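Skallance opens toy repair and lending center in Cendthorpe

Families in Cendthorpe will be able to borrow, exchange and repair children's toys under one roof when Skallance opens its new center at the former Tejada shoe warehouse in November. The center takes over from the two smaller lending rooms that Skallance has run in the town until now. Both of those rooms will close at the end of October, and their stock will move to the new address.

Membership is open to any household, childcare provider or school in Cendthorpe and the surrounding villages. Existing members do not need to sign up again. Their cards will work at the new desk from the first morning, and any toys they have out on loan can be returned there without a fee, even if the due date falls during the move.

The opening collection holds almost 2000 items, including wooden puzzles, building sets, dolls, ride-on vehicles, board games and outdoor play equipment. Large items such as play kitchens and slides, which the old rooms had no space to store, can now be borrowed for up to eight weeks. Smaller toys go out for four weeks and may be renewed once by phone or at the desk.

"We had a waiting list for a toddler slide that was longer than the summer," said Přemysl Zelenák, director of Skallance. "People would get to the top of the list in October and tell us to give it to the next family. With the warehouse we can keep several of the same thing, and we can keep them where parents can see them before they carry them home."

Repair workshop

The rear of the building has been fitted out as a repair workshop. Members may bring in their own toys as well as borrowed ones. Minor work, such as gluing a joint, replacing a screw or restitching a seam, is covered by the membership. When a part has to be ordered, the member is told the price first and can decide whether to go ahead.

Spare parts will be supplied by Pakum, which has worked with Skallance on the lending rooms for several years. Under the new agreement, Pakum will provide wheels, axles, hinges, pegs and replacement shapes in common sizes. Parts that are no longer made can in many cases be cut in the workshop from a pattern.

"The most frequent request is for a missing piece," Zelenák said. "The toy is fine, but the triangle has gone down the back of a radiator, or it went to grandma's and never came home. Parents throw the whole set out over one piece, and they don't like doing it. We would like them to bring it to us first."

The workshop will not repair battery chargers, car seats, cribs or helmets. Electrical toys are accepted for a basic check of the battery compartment and switches only. Painted toys with flaking or chipped surfaces will be assessed at the desk and may be refused — a list of what can and cannot be accepted is posted at the entrance and is also available on paper.

Cleaning and checks

All returned toys are cleaned, counted and looked over before they go back on the shelf. Toys for children under three are checked for loose parts after every loan. Members are asked to return sets complete and in the bag or box they came in, and to tell the desk if something is missing. There is no charge for the first lost piece in a year. After that, the cost of the part is added to the account.

Soft toys are lent only if they can be machine washed. Skallance asks donors to keep this in mind. Large stuffed animals cannot be accepted at all.

The building

The Tejada warehouse stood vacant for six years before Skallance took on the lease. The work included a new roof over the rear section, a ramp at the street entrance, two accessible restrooms and a heated floor in the play area, where children can try toys before borrowing. The old loading bay has been kept and will be used for the pickup of large items. Parking for 8 cars is available beside it, with one space marked for short stops.

The play area seats small groups, and childcare providers may reserve it in the mornings before the lending desk opens. A total of 145 households and childcare providers answered Skallance's survey on the layout last winter, and the most common requests were for stroller parking, a place to warm a bottle and later opening hours. All three have been included in the plans.

Hours and membership

The lending desk will be open from 10 a.m. to 6 p.m. on weekdays and from 9 a.m. to 1 p.m. on the first weekend of each month. The repair workshop takes in toys during the same hours. Most repairs will be ready within two weeks, and members will get a text message when an item can be picked up.

Household membership is paid yearly and covers all children living at the same address. A reduced rate is available on request, and no paperwork is needed to ask for it. Childcare providers and schools pay according to the number of children enrolled.

Donations

Skallance is accepting donations for the new collection until the end of October at either of the current lending rooms. Puzzles, shape sorters, train sets and construction toys are most needed. Incomplete sets are welcome if the missing parts are noted on a slip of paper and placed inside.

About Skallance

Skallance is a nonprofit lending service for toys and play equipment based in Cendthorpe. It is funded by membership fees, donations and income from its yearly toy sale. 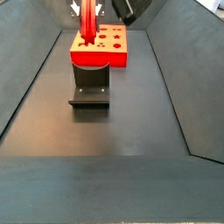 Media inquiries should be directed to the Skallance office in Cendthorpe. Interviews with Přemysl Zelenák and visits to the warehouse before the opening can be arranged with two days' notice. Reporters planning to film in the workshop should wear closed shoes.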